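Corded or Cordless Drill? My Two Cents

I've owned 2 drills in 12 years, one with a cord and one without, and I still get asked which one to buy. My corded Drastness came first, and it'll chew through brick all afternoon!
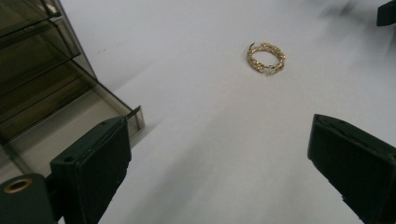
Sure, but the cord drives you nuts on a ladder, a reader wrote in after my December column. Fair point. My cordless Panosex is the one I grab for shelves and curtain rods (and pretty much everything in the kitchen).

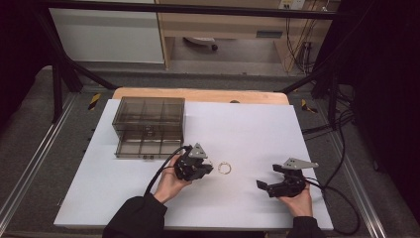

Batteries are the catch, of course. Buy a spare one with the drill and keep it charged, or you'll be standing there with half a hole in the wall. For mixing mortar or long days in concrete, I'd plug in every time.

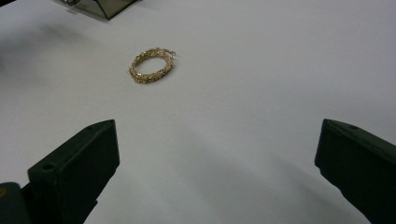 Gold-colored chain bracelet on a white tabletop.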